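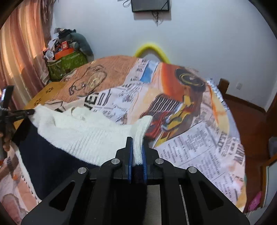
Otness wrote in after last month's post to ask whether jumpers ought to be hung up, and said every one of hers had grown pointy shoulders over the winter.

Fold them! Knits are heavy, and a hanger pulls them out of shape. I love this job – a bed gives you so much more room than a table, and a whole drawer of woollies is done before the kettle's cold.

Folding Knitted Jumpers on the Bed

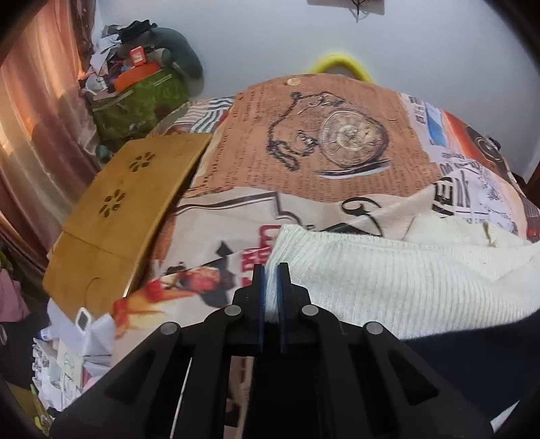
Words and photos: Zheng
Filed under Wardrobe | Updated in June | 2 comments

Clear a patch of bed a bit wider than the jumper with its arms out. If you've got a tray or a book on the doona, slide it well to one side. Smooth the cover with your forearm, then lay the jumper down and pat the ribbing flat, working from the middle out. Fluffy knits cling to themselves, so go gently and lift any creases instead of dragging them.

Now the sleeves, my favourite part. Pick one up near the cuff, bring it across the body and let it settle, then do the same with the other. 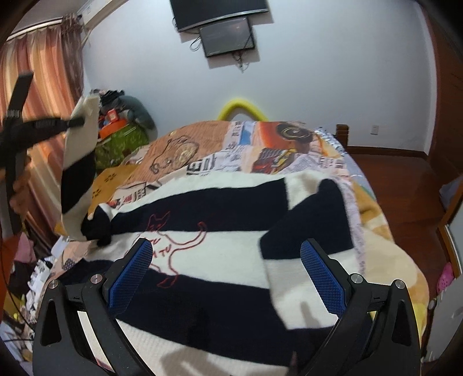 Sleeves come in before the body gets folded.

Fold one side in to the centre, then the other, and bring the hem up to the collar. On a stripy jumper you can use the bands of colour as your guide – so satisfying when they line up! Chunky knits only want folding in half, and they go at the bottom of the drawer.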